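Mailing list: fleet-planning
Subject: Re: [fleet-planning] second two-arm unit and the spares line
From: Rajitha Jayasinghe
To: fleet-planning list

On Saturday, Yolanda Barrios wrote:

> Before I close the equipment sheet for March I need three things from
> the household group.
>
> 1. Do you still want a second two-arm unit, or can the soft-goods
> tasks run on the single-arm station at Brirwood?
> 2. Why is the spares line larger than last time?
> 3. Is the Curnham quote for fingers firm, and what does it cover?
>
> I don't need a long justification. I need numbers I can put in cells.
>
> Yolanda

Answers in order, with some background for Pranab and anyone else who joined the list after the first round.

1. Yes, we still want the second unit. The single-arm station can pick up a cloth and drop it in a bin. It cannot hold two sides of a cloth apart, and most of the soft-goods list starts with that step: pillowcases, bags, small covers. We looked at a fixed clamp on a stand as a cheaper stand-in for the second arm. A clamp would do for flat work at a bench, but the task list we agreed with Kilberg has the work done at furniture, and a stand would have to be moved for each piece.
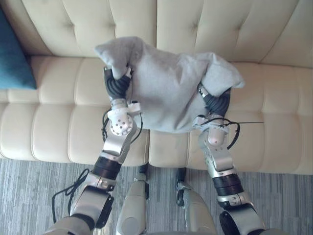 Two-arm hold on light gray cloth over the sofa seat. Cable loops at both arms.

Please note the cables for item 2. The left one drapes out over the carpet and the right one loops out near the wrist. Neither is covered by the unit price if it gets snagged and damaged. Habibur wants clips and short sleeves on both sides, and I agree with him. They are cheap parts and I have put them under spares so that they don't need their own approval.

2. The spares line is larger for two reasons. The old line had no cables in it at all. It also assumed one set of fingers per arm, with a reorder when something broke. The supplier's lead time is now 16 working days, and a unit with one dead hand is a single-arm station for that whole period. The new line is:

Finger sets: 9 at 385 each, total 3465
Cable and sleeve kit: 1 at 208
Spares total: 3673

Nine sets is four for each of the two units plus one kept on the bench for fit checks. If the second unit is refused, cut it to five and leave the cable kit as it is. That makes 2133.

3. The Curnham quote is firm to the end of March. It covers the finger sets only. Shipping is included if we place one order, and is charged per box if we split it. It does not cover wrist parts. Mondal can supply those but has not sent a price, so I left the row blank. Please don't fill it with last year's figure – the part number has changed and the old one does not fit.

Two points nobody asked about, but they affect the sheet.

Floor and furniture. The task list calls for work at seat height with the body close to the front of the furniture. That decides how much clear floor each unit needs, and the Brirwood room will not take two units working at the same time unless the shelving on the long wall moves. Moving it is a facilities cost and should not come out of our line. Mizanur has the drawing and can send it to whoever owns that budget.

Soft goods. Please keep a small consumables row for pillowcases, cloth bags and throw pillows. We have been buying these on personal cards and claiming them back, and the claims take longer to process than the items take to wear out. I don't have a figure yet. Pranab, if you still have the receipts from the first round, could you add them up and send the total to Yolanda directly?

I can split the sheet into a one-unit and a two-unit version if that is easier to approve. The only rows that change are the unit itself, the finger sets and the shelving.

Rajitha

--
To leave this list, send a blank message with "unsubscribe" in the subject line.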